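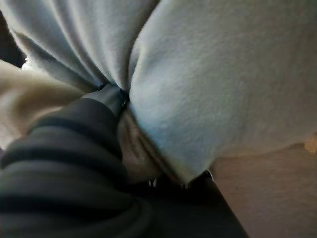 Wrist view, gripper at the gathered part of the fleece

Fleece keeps slipping when I teach by remote control

Posted by turham_bench, Wed 14 March

I'm recording demos of picking up a white fleece with the Kikton arm. Out of 35 runs I lost the grip in 13. When I move the arm by hand it goes better. Should I drop the remote?

ladley9
Keep it, but slow down. Close on a fold, wait a second, then lift. I'd leave the failed runs out of the first training set. With hand guiding, check your arm isn't blocking the other cameras.

haddad_r
Same trouble with towels. Turned the speed down to 20 per cent and it was fine. Not tried fleece though.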